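工作日志 二月

上午：到岗与交接

八时四十分到岗。夜间无告警记录，控制柜温度正常。与Khalil Haddad交接，其手中尚有一份采购回函未复，约定由本人午后代拟。本日计划仍为手持式夹爪对比测试，即以同一组餐具、同一张台面，对Custine与Rollodham两套指垫方案作并列评估，兼看腕部相机与头部相机各自的可用视野。此项工作自上月起列入本组季度安排，由Uwe Steinbach总负责，本人承担操作及记录，Elsie Tuhiwai负责数据整理。

先将昨日遗留事项一并记下。昨日下午左手夹爪行程读数在闭合端有小幅漂移，重新标零后消失，原因未明。Arsalan Swati认为系编码器线缆接头受力所致，本人倾向于标定程序在上电后过早执行。两种意见均已写入问题清单，编号877，暂不关闭。今日上电后静置十分钟再行标零，全天未再出现漂移。此结果尚不足以支持任何一方，须连续观察数日。

标零之后做腕部相机画面检查。检查项目沿用旧表：指端是否完整入画，目标物是否遮挡过多，对侧夹爪在接近过程中是否可辨。其中第三项系去年年底由Steinbach先生要求增补，当时本人以为多余，如今看来确有必要。双手协同动作中，单侧腕部相机若能拍到另一侧夹爪的姿态，后期对时与核验均可省去许多工夫。今日使用浅绿色托盘与浅绿色瓷碗，二者颜色接近，碗内壁又有反光，于分割算法属较为不利之条件，正合测试之用。
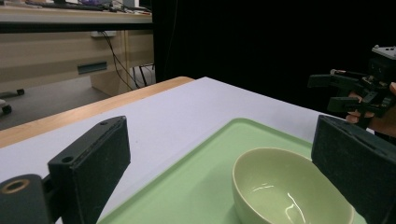 上午：指垫对比

Custine方案的指垫较软，表面纹理较深，操作者手感上接触时刻不甚分明，须凭行程读数判断是否已经夹稳。Rollodham方案偏硬，接触反馈明确，但对碗沿这类弧面的贴合稍逊，夹持角度偏差稍大便有转动趋势。以上为本人手感，不作结论，最终以力与位移曲线为准。

测试动作共分四段：接近、接触、抬起、放回。抬起高度以不超过一掌为限，避免因高度不同而引入额外变量。放回时要求先触盘、再松指，两者之间须有可辨认的停顿。上午前半段本人几次松指过早，Tuhiwai女士在回看时逐条标出，语气客气而毫不通融。已请其将该部分单列，不并入对比样本。

关于采样设置，记录频率维持2000赫兹不变。Haddad先生曾建议降低以减轻存储压力，本人复核后认为接触瞬间的力信号变化甚快，降频之后两种指垫的差异恐被抹平，故暂不采纳。存储问题另行设法解决。此事已当面说明，双方无异议。

另有一事须记。更换指垫所需时间，两方案相差颇大。Custine为卡扣式，徒手可换；Rollodham须拆两颗螺钉，其中一颗位置靠内，普通扳手难以伸入，只得用短柄工具慢慢拧出。若仅在实验室内偶尔更换，尚可忍受；若日后交由外场人员使用，此点应列为减分项。评分表中现无“可维护性”一栏，拟于本周例会上提议增设。

中午：短会

十一时五十分，五人在隔壁会议室短会，Nikau Cartwright主持。Cartwright先生代表Harawira项目一方，关心者主要为交付时间，对指垫软硬兴趣有限，此亦情理之中。会上确认三点：其一，本轮对比不增加第三家供应方；其二，头部相机的安装高度本周内定下，此后不再改动；其三，评估报告由本人起草，Steinbach先生审定。

讨论头部相机高度时略有争执。Swati先生主张再降低一档，以求指端细节；本人主张维持现状，理由是降低之后台面近侧容易出画，而操作者前臂遮挡反而加重。争执未有结果，遂议定下午两种高度各试一组，以画面说话。

饭后约有半小时空闲，将采购回函写毕。对方询问Gruststead控制器是否需要附带备用线束，答复为需要，数量两套。此型控制器本组已用过一季，总体稳定，唯接插件偏小，戴手套时不便操作，回函中一并提及，措辞力求平和。

下午：头部相机视野

一时二十分开始。先试现行高度。台面、托盘及两侧夹爪均在画面之内，左右指端与碗的相对位置清楚可读，夹爪上方的三角形安装板亦完整可见，日后若需在板上粘贴定位标记，位置足够。此高度下夹爪线缆的走向也能一并看到，对排查拖拽问题颇有帮助。上午曾感左手转腕略有阻滞，当时疑为指垫之故，看过画面后认为线缆余量同样可疑，应先排除。

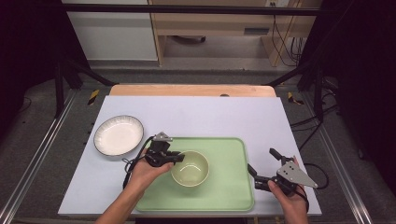 头部视角：左手夹爪指端触及碗的左侧，右手夹爪位于托盘右缘附近。

随后将相机降低一档重做。指端细节确有改善，碗沿接触处看得更为真切，Swati先生所言不虚。然而近侧台面损失亦如所料，托盘靠操作者一边时有出画，需操作者刻意将动作前移。动作一经刻意，数据便失其自然，本人认为得不偿失。Tuhiwai女士未明确表态，只提出可否以腕部相机补足指端细节，头部相机专司全局。此意见甚为中肯，Swati先生听后亦表示可以接受，前提是腕部画面质量须经逐段核查，不能仅凭抽样。

遂议定维持现行高度，相机支架螺钉加涂防松胶，并在支架立柱上划线为记。

下午其余时间用于正式采集。每完成一组即更换指垫方案，次序按预先排定的表格执行，操作者不得自行调换。此条规定系为防止疲劳效应集中落在某一方案之上。至收工时，全日有效片段84条，加上此前累计，总数为2227条，已达本阶段要求。

疲劳一节亦须如实记录。连续操作一个半小时之后，右手握持明显不如初时稳定，放回动作中指端有轻微颤动，曲线上应可看出。手持设备的重量分布偏前，重心在握把之前，久持则腕部吃力。两种指垫本身重量相近，差异不在于此，而在夹爪主体。建议下一版将线缆出口后移，或可略作平衡。此建议与本次对比无直接关系，另写便笺交Steinbach先生。

傍晚：腕部画面核查

四时五十分起，与Tuhiwai女士同看腕部画面。按下午所议，凡指端、目标物、对侧夹爪三者有其一不可辨者，均打上待查标签，暂不剔除，由第二人复看后再定。

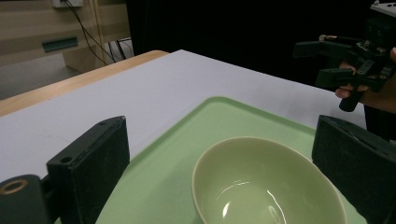 相机曝光的取舍是核查中耗时最多的一项。自动曝光在明暗反差较大的画面中容易摇摆，操作者稍一转腕，亮度便随之变化，后续算法未必能够承受。本人意见为锁定曝光，以台面白色覆盖面不过曝为准，其余区域宁暗勿亮。困难在于碗的内壁：釉面光滑，靠近碗底处有数道弯曲的白色反光，锁定之后仍可能达到饱和；而对侧夹爪主体为黑色，背后又是大片黑色背景，若再压暗，指爪轮廓便不易与背景分开，恰与检查表第三项相冲突。Tuhiwai女士建议在对侧指爪边缘贴一窄条浅色标记，成本甚低，明日可先试一侧。反光一项暂无良策，更换哑光餐具固然省事，但实际应用中不可能只遇哑光器皿，故仍保留现有瓷碗，仅在数据说明中注明。

核查过半，另发现时间戳问题一处。左右腕部相机之间存在固定偏移，数值不大，各段一致，可于后期统一修正。Haddad先生查过控制器日志，认为偏移出自启动次序，两侧相机先后上电所致，拟改为同一触发信号启动。修改之前，今日数据照旧入库，附修正值，并在目录中注明版本。

评估报告提纲已起，共五节，指垫、视野、线缆、可维护性、操作者负担各占其一。初步印象如下，仅供本人日后对照，不作正式意见：论夹持弧面器皿，Custine稍优；论接触信号之清晰，Rollodham稍优；论更换便利，Custine明显占优。若必须今日择一，本人将选Custine，但对其软垫的耐用程度心存疑虑。现有指垫使用时间尚短，无从判断磨损，已请供应方提供旧件一副供比对，尚未得到答复。

六时三十五分，断电，夹爪归位，线缆理顺，数据备份启动。Cartwright先生来电询问进度，告以采集数量已足，报告初稿下周可出。对方问能否提前，答以不能。

明日事项：
一、上电静置后标零，继续观察877号问题。
二、左手夹爪线缆余量放长，重做转腕动作，与今日曲线对照。
三、对侧指爪边缘贴浅色标记，先试一侧。
四、锁定曝光参数，写入配置文件，请Tuhiwai女士复核。
五、向Steinbach先生提交便笺，并提请例会讨论增设“可维护性”一栏。
六、借短柄扳手一把，用毕归还机修间。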